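Search products, part numbers Search

Nover mushroom-head push button, red

Mar 10, 2020
By Wayne Sawatzky

The Nover is a panel-mounted push button for control desks, pump cabinets and small machine enclosures. It is supplied assembled, with head, mounting nut and contact block in one bag. The Siu panel plate and the Jonen legend ring are ordered separately.

The cap is wider than the body and can be pressed with the palm or a gloved hand. The nut is ribbed for tightening by hand. Do not use pliers on it. Maximum panel thickness is 7 mm.

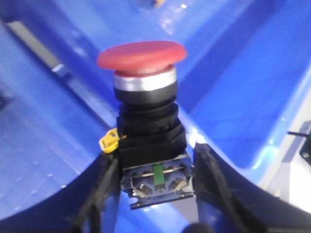 Nover push button with contact block fitted. Yellow latch tab at left of housing.

To fit, release the yellow latch and pull the contact block away from the head. Take off the nut, pass the head through the panel from the front, refit the nut from behind and push the block back on until the latch closes. The green actuator strip must move freely before the wires are connected.

Terminals accept solid or stranded wire. The translucent part of the contact block allows the terminals to be checked without taking the unit apart.

Overall length, head to contact block: 82 mm
Cap: red plastic, matt
Collar: metallic, silver finish
Housing: black plastic
Carton quantity: 4
Bulk quantity: 300, packed without bags

Replacement contact blocks are listed under Drulitz spares. Blocks from the older Drulitz range have a different latch and will not fit this head. Quote the part number on the delivery note when ordering spares.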